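How to Test Whether a Robot Can Do a Chore Yet

I love this question and I get it every time I visit my sister: can a machine clear the table yet? Fold the towels? Pack the orders at the shop? You can find out for any chore you like, and it's a really fun afternoon if you have access to an arm (a lot of makerspaces and community colleges do now).

Start by picking one chore and writing it out as if you were explaining it to a kid on their first day. "Tidy the table" is too big. "Pick up the box, move it to the bin, let go" is a chore you can test. My own list for packing an order at Fikine came to 3 steps on the first try, and when Dagný Juhl watched me do it by hand she found a bunch more I'd skipped, like turning the item so the label faces up.

Next, set up the space. Use a plain table and put out only a couple of things, spread apart so the arm has room to come at each one. Try small, stiff items first. Boxes and blocks are great. Towels, bags and anything with a floppy cord can wait until you've had some wins!

Then think about hands. A two-finger gripper is easy to control and very good at pinching flat sides. A hand with several fingers can do more, but it gives you a lot more to set up. If you have both, run the same pick with each and write down what happens.

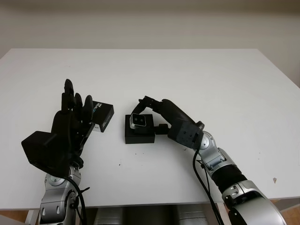

Can a robot do household chores by itself yet?

Single steps, often; whole chores in a busy home, rarely. Picking up a known object from a clear table is well within reach. Doing it in a kitchen where everything has moved since breakfast is still hard, and a person usually has to be close by.

Now run your trials. Put the object back in a slightly different spot each time, because a robot that only works from one exact spot hasn't learned the chore. Hakim Tuhumury logged 837 picks on our packing test before he changed the lighting, and then the misses came in bunches. Change the lights early!

Score each try as done, done with help, or missed. Please don't count "almost." Keep a note of how long each one took, too. Slow is fine for clearing a table overnight and no good at all at a packing bench at 4 p.m.

Once the single step holds up, add the next one. Expect your score to drop, and go back to the step that failed before you touch anything else. We're on the label-up turn right now, and I'm hoping to have the full order packed by March.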